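Dorus 小箱とトレイの台帳 README

検索 キーワードを入力 検索する

小さい箱と浅いトレイの台帳です。引き出しの仕切り、部品入れ、ふた付きの小箱、何かの付属品だった浅い受け皿、そういうものをひたすら書きとめたCSVと、そのための覚え書きが入っています。Dorusというのは最初に作ったフォルダの名前で、深い意味はありません(変えようと思いつつ、リンクが増えすぎてあきらめました)。

もともとは自分の作業机の引き出しがどうにも片づかなくて、手持ちの箱の寸法を紙に書き出したのが始まりです。書いてみたら楽しくなってしまって、Homa Tabriziさんのところの棚も測らせてもらい、Ilango Arumugamさんからも一山分の記録が届き、気がついたら590行になっていました。一行が箱ひとつ、またはトレイひとつです。中に入っているものは原則として対象外なんですが、入れっぱなしで抜けない中敷きがあったりして、そのへんのややこしい話は下のほうに書いておきます。

今のは版2です。前の版をお使いの方は、列の並びが変わっているので読み込みのところだけ見直してください。すみません!

入っているもの

boxes.csv が本体です。列は13あります。文字コードはUTF-8、区切りはカンマ、小数点はピリオド。備考の中にカンマが入ることがあるので、備考だけは引用符で囲んであります。表計算ソフトでそのまま開くとidの頭のゼロが消えてしまうことがあって、私も何度かやりました。文字列として読み込んでください。

words.txt は呼び方の表です。「箱」「トレイ」「皿」「ケース」「受け」あたりの区別を、なるべく普通の言葉で書いてあります。

old/ は前の版です。比べたい人だけどうぞ。

列の説明

id:通し番号。欠番がありますが気にしないでください。
kind:種類。words.txt の言葉で書いています。
outer_l:外側の長い辺。ミリ。
outer_w:外側の短い辺。ミリ。
outer_h:外側の高さ。ふたがあるものは閉めた状態で。
inner_l:内側の長い辺。測れないものは空欄。
inner_w:内側の短い辺。同じく。
depth:内側の深さ。いちばん深いところ。
rim:縁の有無と形。「なし」「立ち上がり」「外に張り出し」「太い」。
color:色。縁と内側で違うときはスラッシュで区切ります。
finish:表面。つや、半つや、つや消し、まざり。
place:しまってある場所。
note:備考。いちばん読んで楽しい列です。

重さの列がほしいと何度か言われたんですけど、うちの台所用のはかりだと軽いトレイがほとんどゼロになってしまって、結局つけていません。Homaさんがもっと細かいはかりを買う予定だそうなので、その気になったら足します。

箱とトレイの境目

いちばんもめたのがここです。Ilangoさんは「ふたが閉まれば箱、閉まらなければトレイ」派、Homaさんは「深ければ箱」派。私はどっちでもよかったのですが、台帳としては決めないと困るので、内側の深さが20ミリに届かないものをトレイ、それより深いものを箱、と決めました。ふたは関係なしです。

これで大半は片づくんですが、当然へんなのが出てきます。たとえば外側はしっかり高いのに内側がすごく浅い、上げ底みたいなやつ。規則どおりならトレイになります。手に持った感じはどう見ても箱なので、そういうのは kind を「トレイ」にしたうえで、備考に「箱っぽい」と書いてあります。検索するときは備考の「っぽい」で引いてみてください。けっこう出てきます。

逆に「トレイっぽい箱」もあります。Wolsideの棚から来た細長い一群がそうで、持ち主はずっとペン皿として使っていたのに、測ったら深さが境目をちょっとだけ超えていました。持ち主は納得していませんが、数字は数字なので箱にしました。

色と表面の書き方

色は、ぱっと見で言える言葉だけにしています。黒、白、灰、青、紫、茶、透明、その他。微妙なときは二つ並べて「青紫」のように書いてかまいません。最初は色見本帳と照らし合わせていたんですよ。でも部屋の明かりが変わるたびに別の番号になってしまって、朝に書いた色と夜に書いた色が合わないという、なんともむなしい作業でした。

黒いものは特に困ります。同じ黒い箱でも、つやのある面は窓や天井の明るさを拾って灰色に見えるし、つや消しの面はべったり沈んで角がどこだかわからなくなる。色の列にはどちらも「黒」と書いて、違いは表面の列に回す、という約束にしています。光って白っぽくなっているところを「白」と書かないこと。これは私が最初の山でさんざん間違えて、あとから全部直しました。

縁と内側の色が違うトレイは、縁を先に書きます。縁が白で内側が黒なら「白/黒」。中敷きの色はここには入れず、備考に書いてください。縁が細く立ち上がっているものは、横から光が当たると縁だけすっと明るい線になるので、見落とさずにすみます。真上からの明かりだと平らな板に見えてしまうこともあって、rim が「なし」になっている行の中には、たぶん見落としがまだ混ざっています。

テーブルの上の様子を続けて置いておきます。二枚目の黒い小さなものは、上の面につやがあって淡い灰色にもやっとしています。四枚目には、縁が白くて内側が黒いトレイと、青紫っぽいつやのある中敷きの入った黒い浅めのトレイがあります。

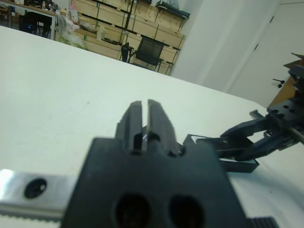
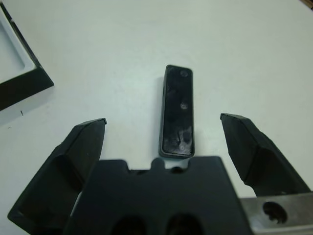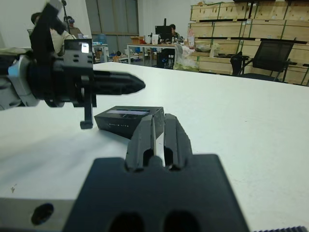
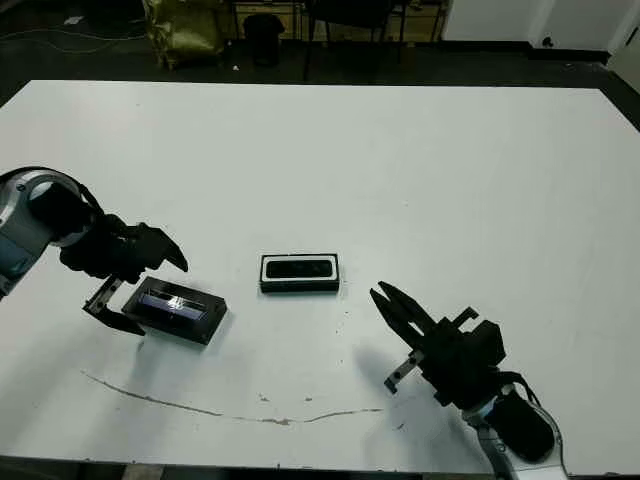 表面の列で「まざり」と書いてあるのは、面ごとに仕上げが違うものです。側面はつや消しで上だけつやつや、というのが典型で、これが思いのほか多い。前の版では「半つや」にまとめてしまっていたのを、今回ばらしました。半つやで絞り込んでいた方は件数が減っているはずなので、驚かないでくださいね。

測り方

測るのは外側から、長い辺、短い辺、高さの順。次に内側を同じ順で。順番なんてどうでもよさそうですが、夜中にまとめて測っていると必ずどこかで縦と横が入れ替わります。声に出して読み上げながら書くと減りました(家族には不評です)。

角が丸いものは、丸みを無視していちばん張り出したところで測ります。縁が外に張り出しているものは、縁を含めて外寸です。引き出しに入るかどうかを知りたくて台帳を引くことがほとんどなので、ここはゆずれません。

内側に段やくぼみがあるトレイは、いちばん深いところを depth に書きます。くぼみが丸くて定規が底まで届かないときは、細い棒を立てて、縁の高さのところに指の爪で印をつけて、それを定規に当てる。雑ですけど、ノギスがない家でもできるのでこの方法にしました。ノギスで測った行は備考に「ノギス」とあります。

表面に浅い丸いくぼみや出っぱりがついている小さい箱もよくあります。ネジ穴なのか飾りなのか、見ただけでは決められないことが多いので、そういうときは「丸」とだけ書いてください。用途を想像して書きはじめると、人によって全然違う言葉になってしまうんです。Ilangoさんの山には「覗き穴?」「空気穴?」「へそ」が混在していて、全部「丸」に直させてもらいました。「へそ」はちょっと惜しかった。

底がたわむトレイは、平らなテーブルに置いて、上から押さえずに測ります。押さえると別のものみたいな寸法になります。

中敷きについて

中敷きは、外せるなら外して測る。外せないなら、入ったままの深さを depth に書いて、備考に「中敷き固定」と書く。外せるかどうか怖くて試せなかったものは「中敷き未確認」です。無理にはがさないでくださいね、私はひとつ割りました。

つやのある中敷きは光をまともに返すので、底がどこにあるのか目で見てもわかりません。深さは必ず棒で当ててください。見た目で「浅い」と書いた行をあとで測り直したら、全然浅くなかったことがあります。

置き場所の名前

place の列に入っている名前の意味です。

Skelberg:私の部屋の背の高い棚。上のほうは踏み台がいるので、ここと書いてある箱は正直あまり出番がありません。
Wolside:Homaさんのところの横長の棚。細長いものはだいたいここ。
Chauke:Ilangoさんの引き出し。外から幅がわからないので、収まり具合の話になるとだいたいここが例に出ます。
空欄:人にあげた、貸した、どこかに行った。

棚にこんな名前がついているのは、引っ越しのときに段ボールの側面に書いた目印をそのまま使い続けているからです。慣れると「上の棚」とか「左の引き出し」より間違えません。棚は動かすと左じゃなくなりますし。

場所の情報はすぐ古くなります。四月にSkelbergの中身を入れ替えたので、それより前に書き写したものをお持ちの方は、場所の列だけ差し替えてください。寸法は変わっていません。

使い道

いちばん多いのは、引き出しの内寸を測っておいて、そこに収まる組み合わせを探す使い方です。外寸の三つの列だけあれば足ります。きつきつに詰めると取り出せなくなるので、指が入る分だけすき間を見ておくと幸せです。

次に多いのが入れ子。大きい箱に小さい箱がすっぽり入るかどうか、inner と outer を見比べればいいだけなんですが、角の丸みがあると数字では入るのに実物が引っかかることがあります。角の丸みの列を足すかどうかは、ずっと迷っています。

意外なところでは、Homaさんがふたのなくなった箱に合うふたを探すのに使っていました。別の箱のふたが偶然ぴったり合ったそうで、そのときのはしゃぎようは文章にできません。備考に「ふた交換」とある行がそれです。

使ってほしくないのは、売りものの寸法表の代わりにすることです。長年使って反ったり欠けたりした手元の品を、そのへんの定規で測った値ですから、新品と合う保証はまったくありません。

わかっている困りごと

内寸の空欄が多いです。Ilangoさんの山は最初、外寸しか測っていなかったので、そこだけごそっと抜けています。少しずつ埋めています。

同じ箱が二度載っている可能性があります。見た目のそっくりな黒い小箱がいくつもあって、測った日が違うと、前に測ったやつかどうか自信がなくなるんです。今は底に鉛筆で通し番号を書いていますが、黒い底に鉛筆はほとんど見えません。小さい白いシールに変えようかと相談中で、のりの跡が残るのはいやだとHomaさんが言うので止まっています。

向きの問題もあります。長い辺を outer_l にする決まりなのに、正面がはっきりした箱だと、つい正面の幅を先に書いてしまう。outer_l が outer_w より小さい行を見つけたら、それは入れ替わりです。見つけ次第直しているので、教えてもらえると助かります。

ほぼ正方形の箱は、もうどっちでもいいことにしました。

足したい人へ

行の追加は歓迎です。boxes.csv のいちばん下に書き足してください。idは空けておいてもらえればこちらで振ります。測れない列は無理に埋めず空欄で。ゼロを入れると「深さゼロの箱」が検索に引っかかってきて、あとで首をひねることになります。

備考は自由です。「祖母の裁縫箱に入っていた」でも「角が指に刺さる」でも何でもどうぞ。ただ、中身が個人の持ち物だとわかるような書き方(薬の名前とか、鍵の番号とか)は消させてもらうことがあります。

月曜の夜にまとめて確認しています。すぐに返事がなくても、見ていないわけではないので気長に待っていてください。

表とメモは自由に使ってもらってかまいません。どこかに載せるときは Dorus の名前を書いておいてくれるとうれしいです。数字を直して使った場合は、直したことも一言添えてください。

今度やること

words.txt の「皿」と「受け」の説明を書き直す。今のままだと、書いた私にも違いがよくわかりません。
Chaukeの引き出しの内寸を測り直す。
「っぽい」の付いた行を全部読み返す。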